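Mar 13, 2022
By Haiyan Ye
4 min read

A visit to the propeller workshop in Plasmont

The bus from Plasmont station stops at the old terminal, and from there you must walk along the fence for fifteen minutes. I had not read this part of the invitation well and I arrived when the first group was already inside. The woman at the gate gave me a yellow vest and told me to join the second group, which I was happy to do, as it was smaller.

Weken repairs and overhauls propellers for regional turboprops. It does not do engines, and it does not paint aircraft. The open day takes place every second year and the company had given out 300 tickets. I have written on this page several times about airlines and their routes, but I had never seen a propeller taken to pieces, and I wanted to understand why an operator has to wait so long to get one back.

Our guide was Yichen Peng. He began at the receiving dock, where the propellers come in on wheeled stands, with the blades covered. Each one gets a paper card and a number, and the card stays with it until the end. Last year 223 propellers went through the building. Before the travel restrictions it was more, but he did not want to give the figure, and I did not insist.

After the dock the hub and the blades go different ways. The hub is opened, cleaned and checked for cracks with a liquid that shines under a violet lamp. They switched off the lights in the booth for us and passed an old hub under the lamp. The crack was shorter than my fingernail and I would never have found it in daylight. A hub like this is not repaired, it is cut in two so that it cannot return to service by mistake.

The composite blades were for me the most interesting part. An inspector taps along the surface with a small hammer and listens. Where the layers have separated the sound becomes dull. He let us try, and I must confess that I heard no difference the first two times. Afterwards the same blade is examined with ultrasound, and the two results are compared on one drawing.

I asked why the tapping is still done if the machine is better. Peng answered that the tapping takes a few minutes and shows where to look first. I was not fully convinced, and I said to the others during the coffee break that a modern shop should perhaps leave it out.
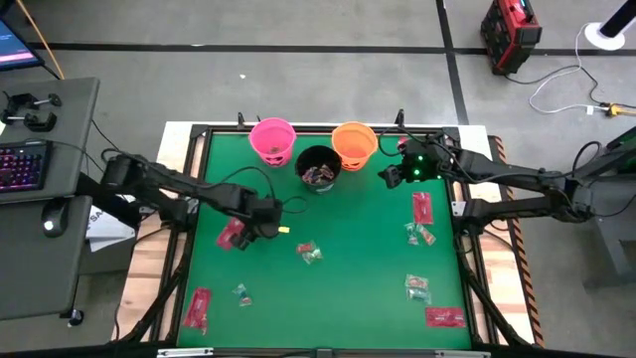

Shuzhen Meng did not agree with me at all. In her opinion the hammer was the cheapest tool in the building and the last one she would throw away, and she reminded me that an outstation on an island has no ultrasound but can always keep a hammer in the drawer. I thought about this on the way home and I believe she is right.

In the second half we saw the balancing room. The floor there is separated from the rest of the hall, so that the forklifts do not disturb the measurement. The propeller is put together again, hung on a vertical shaft, and small weights are added near the hub. It takes longer than I imagined. The technician, Shengli Cui, removed one weight that looked like a coin and the needle moved at once. He told us that passengers notice a bad balance before the pilots do, above all in the rows beside the propeller.
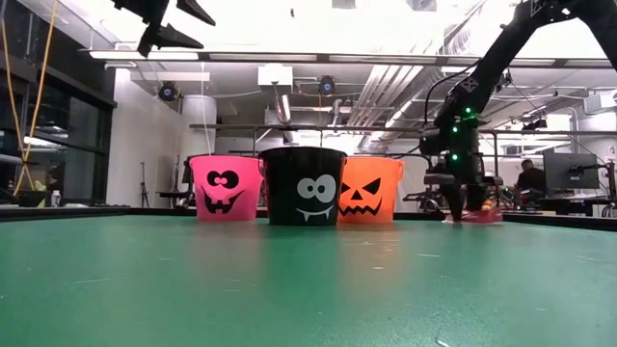 Halloween buckets on a green table.

Then came the talk about waiting times, which was the reason for my visit. Hipólito Quiroga had prepared slides, but the projector did not work and he spoke without them, in my view better than with them. The work itself on one propeller needs 3 weeks if nothing unusual is found. The rest of the delay is parts. Blade bearings and seals come from few suppliers, and one of them, Prastent, has closed its night shift. Weken now keeps a larger stock of seals, but bearings are too expensive to keep on the shelf for a customer who may not come.

There is also the question of the leading edge. The metal strip that protects the blade wears faster on gravel runways, and one customer, Lau, asks for an extra inspection every 600 flight hours. Quiroga would like to do this inspection at the customer's base with a mobile team. The approval has been requested and he hopes to have it by September. Someone asked about the price and he smiled and went on to the next subject.

A few practical remarks for those who want to go next time. Wear closed shoes, they do refuse sandals. Photographs are allowed in the hall but not in the ultrasound booth. The canteen takes only cards and the soup is finished by one o'clock. The tour for children is shorter and leaves out the balancing room, and in my opinion this is a pity.

I missed the bus at four and waited for the next one next to the fence, where a turboprop was running one engine for a long time and then stopped it and was pulled back into the hangar.

Recent items
Gravel runways and who still flies to them
Why the last row is not always the quietest
A morning with the de-icing crew
Short routes, small cabins: readers' letters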